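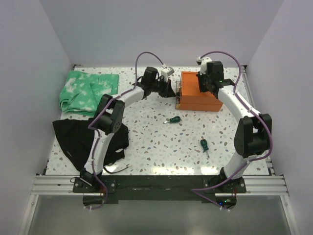 Figure 4. White tabletop with speckled terrazzo-style pattern.

Section 4. Placing, Leveling and Caring for the Wustero Tabletop

4.1 Before You Begin

This section applies to all Wustero tabletops supplied on the Mensah leg frame. Installation of the frame itself is covered in Section 3 and must be complete before the top is fitted. Keep the packing sheets and corner guards until the final check in 4.4 has been signed off.

The following items are required:

Spirit level, at least 40 cm long
Hex key (supplied with the frame)
Two clean cotton cloths
Mild dish soap
Felt pads (supplied in the small parts bag)

CAUTION: The tabletop is heavy. Two people are needed to lift it. Do not slide the top across the frame, as the underside may be damaged by the mounting plates.

4.2 Fitting the Top

1. Check that the four mounting plates are clean and that a felt pad is fitted to each one.
2. Stand at opposite ends of the tabletop and lift it clear of its packing. Hold it on edge while carrying it through doorways.
3. Lower the top onto the frame with the order label facing the rear rail. The label is on the underside, next to the rear left plate.
4. Adjust the top until the overhang is equal on the left and right sides.
5. Insert the bolts by hand. Do not tighten any bolt until all of them have been started.
6. Tighten the bolts a little at a time, working diagonally from corner to corner. Stop when the top no longer moves under light hand pressure.

NOTE: If a bolt does not start easily, remove it and check the position of the top. A bolt that has been forced will strip the insert. Replacement inserts are listed as part 466 in the Drandalard spare parts list.

4.3 Leveling

1. Place the level along the front edge and turn the front feet until the bubble is centered.
2. Repeat along the rear edge, using the rear feet only.
3. Place the level across the top from front to rear and correct as needed.
4. Lock each foot by turning its collar upward by hand.

The table should be left overnight and checked again the next morning. On carpet or soft flooring, a further check is recommended after one week. The difference in height between any two corners must not exceed 2 mm.

CAUTION: Do not level the table by placing card or folded paper under the feet.

4.4 Final Check

Confirm that all bolts are seated, that the collars are locked, and that the corner guards have been removed. Enter the room number and order number on the delivery sheet and return it to the Zirnisgate office. Deliveries that arrive on a Friday may be signed off on the next working day.

4.5 Routine Care

Wipe the surface with a damp cloth and a small amount of dish soap, then rinse and dry. Coffee, tea, ink and fruit juice should be wiped up promptly. On patterned finishes, small spills can be hard to see; look across the surface from a low angle toward a window or lamp.

Do not use bleach, scouring powder, steel wool or wax polish. Hot pans and kettles must be placed on a mat.

Marks that remain after washing should be reported to Yupin Ratanaporn, Furniture Care. Please give the order number and state what caused the mark, if known. Chips and cracks should be reported to Mawuli Osei, Repairs, and the affected edge covered with tape until it has been inspected.

Continue to Section 5, Cable Trays and Accessories.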